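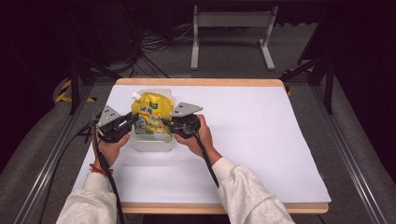

How to test whether a machine can put away the refills

Soft packs with a screw cap spout are sold for soap, detergent, fabric softener, sauces and jelly drinks. People handle them without thinking. They pick one up, stand it in a tub, take it out again, pour from it and drop it back. If you want to know whether household robots are ready for ordinary chores, a pouch and a tub will tell you more than a video of a robot folding one towel.

This page sets out the test we use at Tedeo. It covers the setup, the practice runs, the recording of demonstrations and the scoring. You can run it with hand-held grippers alone, with a pair of arms, or first one and then the other. Most groups start with the hand-held kind, and the first half of the page assumes that.

Why a pouch is harder than a box

A box keeps its shape. You can close on it anywhere along two sides and it will come up level. A pouch changes shape as soon as it is touched. The liquid moves away from the fingers, the top leans over, and the pack gets thinner in one place and thicker in another. A full pouch is firm and fairly easy to hold. A half-full one folds at the waist. One that is nearly empty can be pinched flat and lifted by a corner, and a hand-held gripper will do that well, but then it swings.

The tub adds a second problem. Its walls stand close to the pouch on every side, so the fingers have to come down between pouch and wall or take hold above the rim. If the tub is only slightly wider than the pouch, there is not much choice. You take hold above the rim, and with two grippers you come in from both sides at the same height. If one arrives early it pushes the pouch across to the other, and the tub may slide too.

What you need

One spouted pouch, unopened
One shallow plastic tub, a little wider than the pouch
A table you can reach both sides of
A sheet of white paper or board to cover the middle of the table
Two grippers, left and right, with their cables
A head camera, or a fixed one above the table
Masking tape and a pencil
Old towels
A notebook

Buy several pouches of the same product. They wear out. After a day of being squeezed the film creases, and the creases become handles that the gripper learns to use. A fresh pouch has no such handles and the success rate drops. We change ours at the start of each session and keep the old ones for practice.

Do not use detergent in the early rounds if you can help it. Sofia Mota, who runs our test bench, rinses out empty pouches, fills them with water and screws the cap back on hard. Water spills are easy to clean up. Write the fill level on the back with a marker so that you can repeat it.

Step 1. Prepare the table

Lay the white sheet flat and tape the corners. Mark the place for the tub with four short pencil lines, one at each corner. Marks made with tape are quicker but they show up in the recording, and a model trained on those recordings can end up aiming for the tape. Pencil is faint enough to leave alone.

Take everything else off the sheet. You will add clutter later, in the second round.

Check the light. Frosted plastic looks very different under a side lamp than under ceiling lights, and the rim can fade into a white background. If you can't easily see the rim in the recording, expect a model to have trouble with it too. You can move the lamp, or you can leave it and note the trouble. We do the second, since kitchens aren't lit for cameras.

Step 2. Sort out the cables

With wired grippers, run each cable back along the forearm and leave a loop of slack at the wrist. Too little slack and the gripper twists in your hand when you reach. Too much and the loop drags over the rim of the tub. Move your hands through the whole task once with nothing on the table and watch where the cables go.

Long sleeves are fine as long as the cuff stays clear of the moving parts. Push it back if it rides down.

Step 3. Learn the motion

Before recording anything, do the task until it is dull. The sequence is:

Bring both grippers in from the sides, open, at the same height.
Stop just short of the pouch.
Close both together, slowly, until the film dimples.
Lift straight up until the bottom clears the rim.
Move the pouch over the sheet and set it down.
Open both grippers and draw back.
Pick the pouch up again and return it to the tub.

The stop before closing matters. A person using bare hands skips it, and so will you after a few tries. Put it back in. It gives a clean point in the recording where the approach ends and the grasp begins, and it gives you time to see whether the two sides are level.

Keep the spout out of the grip. The cap is hard and the film next to it is soft, so a finger that lands on both will slide off to one side. If the spout is at an upper corner, set that gripper lower and bring the other one down to match it.

Aisyah Pillai teaches new operators with the grippers turned off. They hold them, press them against the pouch and feel how little force it takes to tip it. It's a good half hour. The people who skip it squeeze too hard for the rest of the week.

Step 4. Record

Work in short blocks with a break between them. Tired arms drift downward, and by the end of a long block the approach comes in at a different height from the one you started with. Our blocks are 13 minutes, which came out of trial and error and suits most people.

Vary one thing per block. Turn the tub a little. Swap a full pouch for a half-full one. Turn the pouch around so the printed front faces away. Move the table lamp. Write down what you changed and when.

Keep your mistakes. If you knock the pouch over, stand it up with the grippers and carry on. A set of recordings in which nothing goes wrong produces a robot that has no idea what to do when something does. The exceptions are spills and anything where a hand gets in the way of the fingers. Stop the recording for those.

For our current set we kept 298 recordings out of 700. Most of the ones we dropped had a sync fault between left and right that we should have caught on the first morning. Check the timing on your first file before you make a second one. Clap the two grippers together once at the start and make sure both sides show the contact at the same moment.

Step 5. Run it on the arms

Once a model has been trained, put the same tub and a fresh pouch in front of the robot and start with the easiest case: full pouch, tub on the pencil marks, nothing else on the sheet. Put towels down.

Stand where you can reach the stop button. Let the robot finish or fail by itself. It is tempting to nudge the tub back into place with a finger when you see it going wrong, and the score means nothing once you have.

Score each try with one of these:

Clean: out, down, up and back in with no drop and the tub still on its marks.
Untidy: done, but the tub moved, or the pouch went back leaning.
Partial: out of the tub but not back in.
Failed: dropped, missed or stopped by hand.

Count untidy separately and don't fold it into clean. A person sorting a cupboard would be content with untidy. A shop floor packing line would not, because the next pack has to go in beside it.

Common problems

The pouch tips away from one gripper. The other side closed first. Slow the closing down on both.

The tub comes up with the pouch. The fingers are going down inside the wall and jamming. Take hold higher.

The film slips. Look at the finger pads for dust or dried soap. Wipe them with a damp cloth and let them dry.

The grasp works but the pouch won't go back in. The lower part of a hanging pouch swings and catches the rim. Pause above the tub until it settles, then lower. Hélder Baptista got his best results by touching the bottom edge to the far wall first and letting the rest follow, the way you would slide a letter into a rack. It needs to be in the demonstrations, though. The model won't come up with it.

Everything works in the morning and nothing in the afternoon. Look at the window.

So can they do it yet?

Under the easy conditions, yes, fairly often. Arms on a fixed bench with a full pouch and a tub in a known spot will manage a clean result more often than not, at a pace that would annoy anybody watching. A half-full pouch brings that down a lot. Put a second pouch in a larger tub beside the first and our setup mostly fails, because it closes on both.

We ran the same test on the Rebelo bench in September and saw the same order of difficulty, with a worse result on nearly empty pouches and a better one on tub placement. Inês Rocha thinks the wider fingers account for both.

Opening the cap is a separate matter. It takes one gripper to hold a soft pack still and another to turn a small hard part, and squeezing harder to stop the pack from turning pushes the contents out of the spout. We have tried it 2 ways and would not recommend either one over a carpet. For a home, then, a machine that shelves refills on a tidy surface is within reach. Pouring them into the bottle is still a job for whoever bought the refill.

If you run the test, note the fill level, the tub width and the kind of finger along with the scores. Without those three, your results can't be set next to anyone else's.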